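Posted in Baking and Desserts, Fri 4 June

# Custard base for ice cream splits above 80 °C, is the batch lost?

**Sumeya Seyoum**

I make a plain vanilla custard base: double cream, whole milk, caster sugar, egg yolks, pinch of salt. Total weight before churning is 1000 g. The last two batches went grainy on the hob. The probe read 84 °C at the centre of the pan when I took it off, and I could see small curds round the edge.

Points that may matter:

- Pan is thin stainless steel, gas hob, smallest ring.
- Yolks are tempered with a third of the hot milk before they go back in.
- Machine is a Zellgate with a freezer bowl. Bowl was frozen overnight both times.
- Sugar is 305 g, which I know is high. The recipe came from the Ejigu booklet and I haven't changed it.

Can a split base be recovered, and what temperature should I be stopping at? 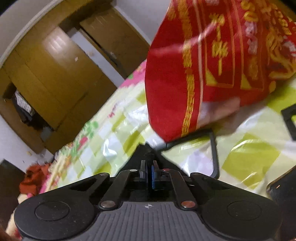 *Blue ridged pad on the right finger*

## Replies

**Po-yen Kwok**

Yes, if the curds are small. Take the pan off the heat, stand it in cold water and run a stick blender through it until smooth, then pass it through a fine sieve. The texture after churning is slightly thicker than normal but perfectly usable. If it smells strongly of egg, throw it out, as blending won't remove that.

On temperature: stop at 80 °C and pour straight into a cold bowl. The pan carries on heating the custard after the gas is off, and with a thin base the edge is hotter than the middle, so a probe in the centre reads low. Move the probe about or use a heavier pan. A flat-edged spatula clears the bottom better than a spoon.

305 g is too much sugar for that weight. It lowers the freezing point and the result stays soft. I would go down to 180 g and adjust from there. 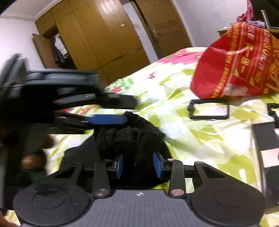

### Follow-up

**Sumeya Seyoum**

Blended and sieved as described. Smooth now, no egg smell. It is in the fridge and I will churn it tomorrow. I don't have a heavier pan, so I will try a bowl over simmering water for the next one. How long should I expect that to take?

**Po-yen Kwok**

Longer than direct heat. It depends on the bowl and on how cold the yolks are, so go by the probe and ignore the clock. Keep the water off the bottom of the bowl.

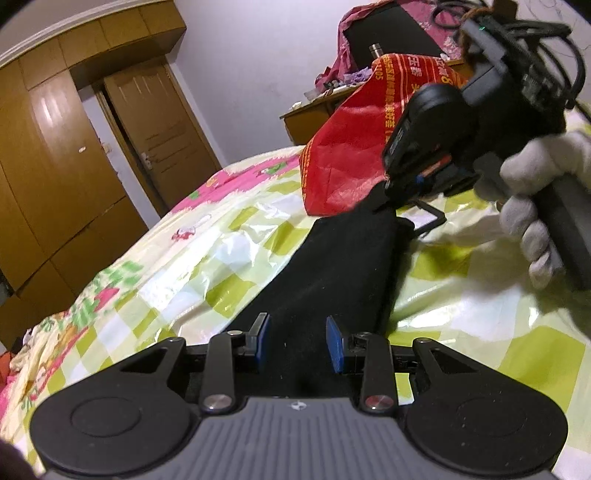

### Other replies

**Desta Alemneh**

just use cornflour, never splits. 2 level tablespoons and no eggs at all

**Ayana Lencho**

Cornflour works but it is a different product and needs a proper boil to lose the raw taste. With yolks I rest the base in the fridge overnight before churning. Mine goes in at 7 °C or lower. Warmer than that and the freezer bowl gives up before the mix is thick. The older Grakata machines have the same trouble.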